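Notice to Readers of the Lower Room

A short story

The Varnham Subscription Library wishes to inform its members of certain changes to the arrangements in the Lower Room, which will take effect from 27 April 2018 and will remain in force until further notice.

Members will recall that the Lower Room was given to the Library by the Mthembu family on condition that it be kept open during daylight and that the book on the reading stand be left as it was found. The Library has honoured both conditions. The book is a tide table, bound in green cloth, and covers a harbour named Garnov. The Library has been unable to find Garnov on any map in its possession, and it holds 97 of them.

For many years this was of no concern. Members who used the Lower Room did so for the light and for the large table, and few of them troubled to read the tide table. It was Miss Ilse Van Acker, appointed Assistant Librarian in March, who first reported that the times printed in it agreed with the level of water in the cellar.

The Library did not at that time accept that there was water in the cellar. Varnham lies a considerable distance from the sea, and the nearest river is the Clatero, which is narrow and in dry summers can be crossed on foot. An inspection was nevertheless carried out at the hour given in the book for high water. The lowest step was found to be covered. Six hours later it was clear again, and a quantity of weed had been left on it. The weed was shown to Mr Botond Halász, who teaches natural history at the boys' school, and he gave it as his opinion that it was of a kind that grows only in salt water. He asked whether he might keep it. Permission was granted.

Mr Halász has since attended every high water, including those that fall at night, and has been issued with a key. The Library is grateful to him for his notes. It would remind him that wet boots are to be left in the porch.

Some members have written to ask whether their deposit boxes are safe. The boxes are kept on the upper shelves, and the water has not at any time risen above the fourth step. The spring tides given for the coming season are higher, and one of them is marked in the book with a small cross in pencil. The Library does not know who made the mark. Miss Van Acker has compared it with the signatures in the members' register and found nothing like it, except in the entry for the first Mr Mthembu, who could not write his name and signed with a cross of his own.

The Library has taken the following decisions.

The cellar door will be kept locked, except at low water. Members wishing to go down must sign the sheet and must return before the bell is rung. The bell will be rung by Miss Van Acker. Last month a member did not come up at the bell and was found to have walked out along the passage for what he said was a distance of 700 yards. The Library's plans show no passage. He reported a smell of tar and the sound of a rope being drawn over stone, and he brought back a lamp, which was lit. The lamp has been placed on the reading stand. It has not needed oil.

The annual subscription will rise by 10 shillings, to meet the cost of a rail for the cellar steps.

The 3,000 volumes of the general collection will be moved to the first floor. Members are asked not to request them while this work is in progress. Certain works on navigation have been kept back in the Lower Room at the wish of Mr Halász, who will sign for them.

The tide table will remain open on its stand. It has always been understood that its pages should not be turned, and the staff have not turned them. They are nevertheless found each morning at the right day. Miss Van Acker has pointed out that the present page is very near the end of the book, and has asked what the Library proposes to do when it is finished. The matter has been put down for the next general meeting.

Members have also asked about the ship. The Library can say only that an entry has appeared in the margin beside the pencilled cross, in brown ink, giving a time of arrival and the number of persons on board. The entry is in a clear hand and uses the old form of the letter s. A bedroom has been aired on the second floor, and the butcher has been told. Miss Van Acker has offered to meet the passengers at the foot of the steps with the lamp, and her offer has been accepted with thanks.

Should the passengers wish to join the Library, they will be admitted at the country rate.

By order of the Library
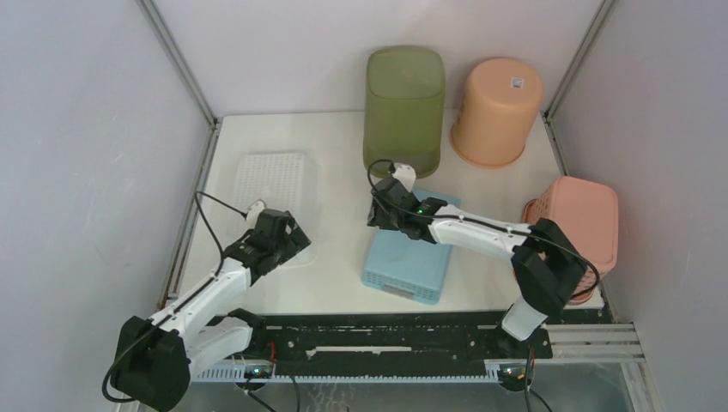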